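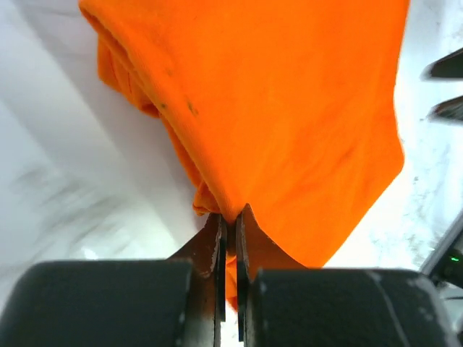

February, a little past eleven at night

I told myself I'd be in bed by ten, and of course I'm still up with the laptop warming my knees, but I want to get today down while I still have the order of it straight in my head.

The booking report at Studora has been slow for so long that people had started planning their mornings around it. Somebody would start it, go make coffee, chat with whoever was in the kitchen, and come back to find it still chewing away. Lowri Vaughan finally put it on my list last week with a very sweet note (she does write sweet notes, even when she's asking for something horrible), and today was the first day I had a clear stretch to sit down with it.

I started where I always start, with the query plan, and it was a mess. The planner thought it would get 2 rows back from the bookings table, so it happily picked a nested loop, and then it got a great many more than that and had to go around and around for every one of them. I spent a good hour feeling clever about this and refreshed the statistics, quite sure that would be the end of it. It wasn't! The estimate hardly budged. I ate my sandwich over the keyboard and felt a good deal less clever.

After lunch I called Paweena Chaimongkol, who knows that schema better than anyone because she moved most of it over from the old Laskowska system, and she asked me straight away whether I had looked at the venue and the region together. Well, no, I hadn't. The report filters on both, and the planner was treating them as two separate facts, multiplying one small fraction by the other, when really every venue sits in exactly one region and the second filter takes away nothing at all. I must have read about correlated columns a dozen times and I still walked right past it. I wrote "venue decides region" on a sticky note and put it on the monitor, next to the one about time zones.

So I made extended statistics on the two columns, ran the analyze again, and the plan flipped over to a hash join on the very first try. The report had been taking 85 seconds on the test copy and it came down to around 40, which made me so happy I did a little lap of the upstairs hall in my socks. Then I sat back down and saw that most of what was left was a sort spilling to disk, and that one I could have kicked myself over, as the report sorts the entire result and then shows the first 500 lines. There's an index that would give us that order for nearly nothing if it only had the start date in it. I've written it up but I haven't built it. I don't like adding an index late in the afternoon on a table that gets written to all day long, and I'd like Lowri to see what it does to the inserts before we say yes.

The other thing that came up, and I don't want to lose it, is that the Brarkotley import drops and reloads its own copy of the venue table every night, so any statistics I make over there will vanish with it. Paweena thinks we can tack the create and the analyze onto the end of the load script. I think she's right, but I want to read the script first, all the way through, including the part from the Prumero days that we've all been politely stepping around.

It's raining again and I can hear the gutter over the back door going. Must call about that. I also owe Mom a letter, a proper one, and the library books are due back.

Tomorrow: the load script first, before email, then the index on the test copy with the inserts running.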